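Keeping the hands honest

The two-armed cell at Cedgate spends most of its day moving produce in and out of crates, and most of its upkeep is in the fingers. Kelly Cavalcanti starts at 6 in the morning by homing both arms and running each hand open and closed with nothing in it. She listens for a tendon that clicks.

Every 2,000 grasps she checks finger zero against a steel gauge. The supplier, Primard, allows 3,000. Cables get a look at the same time, mainly at the wrist, where the loop has to be long enough for a full turn and short enough to stay out of the crate.

Grip force is set last, one hand at a time, then both together. Grapes are the hardest setting on the list. One hand holds from above, the other supports from below, and the two have to agree on the load.
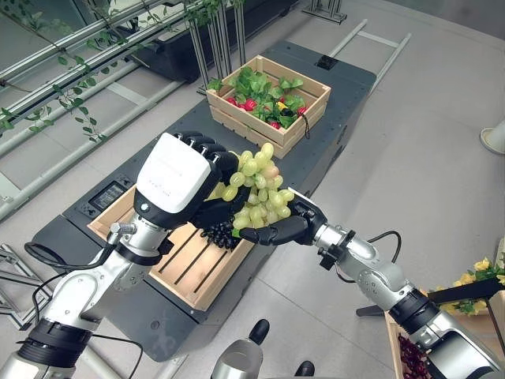
Muchen Fu would leave the gauge check at 3,000 and spend the time on the wrist connectors, which have caused more stops this year than the fingers have. Cavalcanti has agreed to try it on the left arm in January.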